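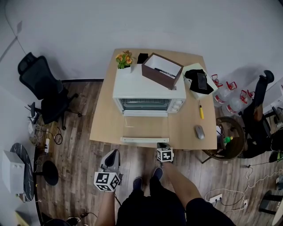 Countertop Ovens on Shared Work Tables: A Study of Space and Placement

Student Project Report, Applied Household Studies
Lambert College, 20/12/2021

1. Background

Small toaster ovens are now common in student rooms and shared workrooms at Lambert College. They are often placed on tables that also serve for study, repairs and storage. The project examined how such an oven shares a table with other belongings, and whether simple changes in placement would make it easier to use. Work began in October and covered 26 rooms in two residence buildings, Tivberg House and Grallham House.

2. Method

Each room was visited 2 times. At each visit the project group noted where the oven stood, which objects were kept on or beside it, and how much table was left in front of the door. Residents were asked to leave the room as it was. A short questionnaire was also sent to all residents of the two buildings, and 194 replies were received.

3. Observations

The opening photograph records one of the tables studied. The white oven stands in the middle of a light wooden table, against the wall, with its controls on the right. Its door folds down toward the user, and when fully open the handle comes close to the front edge of the table. Any object placed directly in front of the oven would have to be moved before the door could be lowered.

The top of the oven is used as a shelf. A potted plant with orange-yellow flowers stands toward the back, and an open box holding a black marker has been set down on the same surface. The space on the right side of the table is taken up by a phone lying on a cloth-covered box, a screwdriver and a computer mouse. These items do not block the door, but they leave little room on that side for a plate or tray.

Similar arrangements were found in both buildings. Residents tended to keep the area in front of the door clear and to let belongings collect on top and at the sides.

4. Questionnaire Results

Most residents who replied described the top of the oven as a convenient place for small items. Few had read the section on clearance in the manual for their oven. Several asked for a separate shelf, and a smaller group asked that ovens be moved out of the rooms entirely - a matter outside the scope of this report.

5. Recommendations

The top of the oven should be cleared before use, beginning with paper, card and plants. A free area the size of a dinner plate should be kept on one side of the oven. Tools and computer accessories should be stored in a drawer or tray away from it.

The group also recommends a trial of the Trustovar wall shelf in Grallham House during the spring term. The shelf would be fitted beside the table, clear of the oven. The questionnaire and room notes are held in the department office under project number 533.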